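# Open-front bins on the sorting table, Ovstead store room

14/03/2026

Small packaged stock at Ovstead used to sit in lidded crates. The crates were deep, the lids went missing, and items at the bottom were reordered while they were still on hand. Griet Prins proposed changing to small open-front bins last September, and the change is now complete for the lower shelves. The notes on this page cover the bin type and the table used for sorting. They are meant for the Zetport and Julumholm rooms, which will make the same change with their own stock.

The working rules are short. One bin holds one kind of item. Packages stand on end, label toward the low side of the bin. A bin is brought to the table for refilling and goes back to the same shelf position. Items that do not fit standing up go to the flat drawers and are listed on the drawer sheet.

## 1. Bin with stock

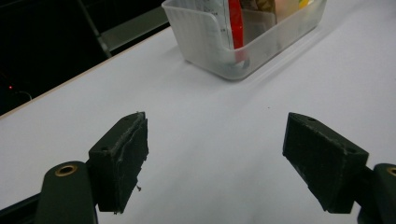 Refilling is done from the back, so that older packages stay nearest the hand. Willy Kramer tested this with full and half-full bins and found that half-full bins are the harder case: packages lean, then slide, and the order is lost. A folded card behind the last package solves it. The front wall dips in the middle and stays higher at the sides, and with packaged items standing inside, as they are in this one, the dip is the place to reach in. Labels should be turned to face it. Do not fill past the point where a package has to be pushed down to fit.

Shelf spacing was set before the bins arrived and had to be changed. The clear height between shelves is now 300 mm, enough to lift a package out without moving the bin. Marin Živković reset the brackets on the left bay first, and the right bay followed once the drawer stock had been moved out. The shelf edge carries the item number — the bin carries nothing, so any bin can be used in any position.

## 2. Bin type and table surface
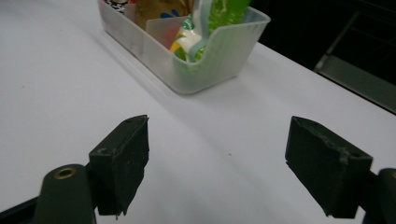
Two bin types were compared before ordering. The solid gray type was slightly cheaper and stacked better when empty, but its contents could not be judged from the side. Hatem Saber's count sheet depends on a quick look along the shelf, which settled the choice. The frosted plastic is see-through enough for a rough check of fill level, though not for reading a label. Faint ribbing along the front is part of the bin and should not be mistaken for scratches when bins are checked for damage. The plain white tabletop helps with sorting, as dark caps and loose labels are easy to find on it.

## Notes on use

- Item numbers in the bin system: 392. The Orellana stock is not included and keeps its own list.
- Time for a full shelf check: 45 minutes with one person reading and one writing. The same check took nearly twice that with the crates.
- Spare bins: 5, kept empty on the top shelf. A cracked bin is replaced from these and noted on the count sheet.
- Cleaning: lukewarm water and a soft cloth. No scouring pads, as they cloud the plastic further.
- Table: clear it completely before starting the next bin. Wipe it at the end of the session.

Two points are still open. The narrowest packages fall sideways even with the card in place, and Griet is trying a divider cut from thicker board. The drawer sheet also needs a column for items that could move to bins if the supplier changes the package size. Corrections to these notes go to Idris Hopkin, who keeps the master copy with the shelf plan.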